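Demonstration Notes: Household Tasks in Simulation
Visit to the Arnis laboratory, 19 May 2021
Handout prepared by Annag Semple

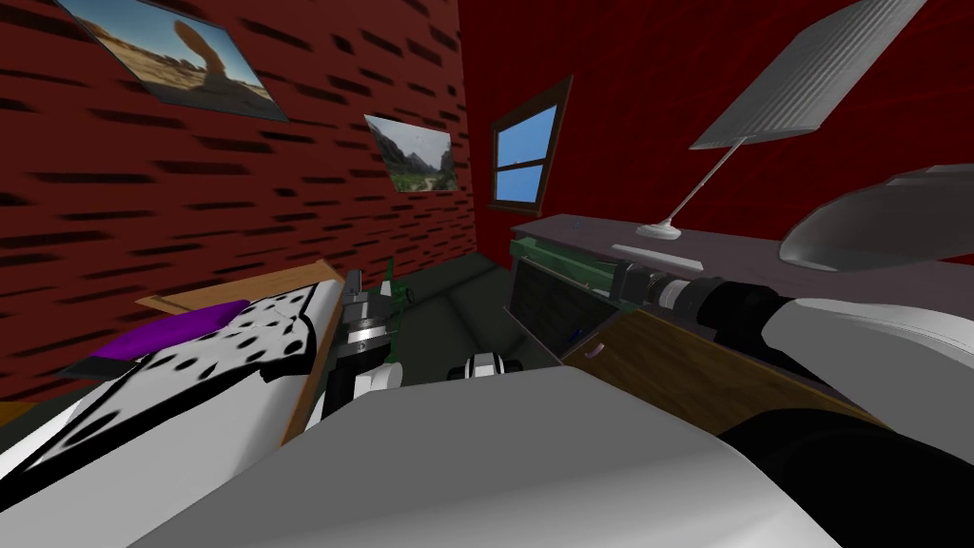
The demonstration covered one part of the Arnis workflow: operating a two-armed robot in a simulated bedroom before any work on hardware. Hanane El Khatib ran the session and took questions between runs. Read these notes together with the January handout on coordinate transforms.

1. Setup

The simulator is Inareo. Room layouts are stored separately from the robot model, so the same robot can be loaded into any of them. The bedroom layout has a bed against one wall, a desk along another, and open floor between the two. The operator works from the robot's own viewpoint, with its body and both arms in view. No overhead camera is provided. This matters for the exercise below, as part of the floor nearest the robot is always hidden by the body.

Commands go through Fluveo, a control layer that accepts either joint targets or gripper poses. All runs in the session used gripper poses. Each run is logged from reset to the operator's stop command.

2. Points from the demonstration

Reach. The desk has a drawer under the top, and an arm working at the drawer front has little clearance below the slab. El Khatib approached from the side and kept the elbow low. A direct approach brought the forearm into contact with the desk edge.

Contact. Rigid objects are cheap to simulate. Cloth is not. The blanket on the bed is treated as a fixed shape in this layout, and pushing on it tells you nothing about real bedding.

Lighting. Light and surface color can be changed without touching the physics. A policy trained on one set of wall textures should be tested on others — the lab does this as a routine step.

Reset. Objects return to stored poses, with a small random offset if the option is set. Check the seed before comparing two runs.

3. Log data for the exercise

The class set contains 2282 runs. Of these, 2228 have complete joint records; use only those. In 886 of the complete runs the offset option was on. Failed grasps are included and are marked in the status column.

4. Exercise

a. Plot gripper height against time for 8 runs of your choice, four with offset and four without.
b. Apply the Nanayakkara smoothing filter from the course library and state the window length used.
c. Identify one run in which the arm stops short of its target. Decide whether the cause is a joint limit or a contact, and give the log lines that support your answer.

Submit plots and code in a single archive. Questions about log access go to Semple.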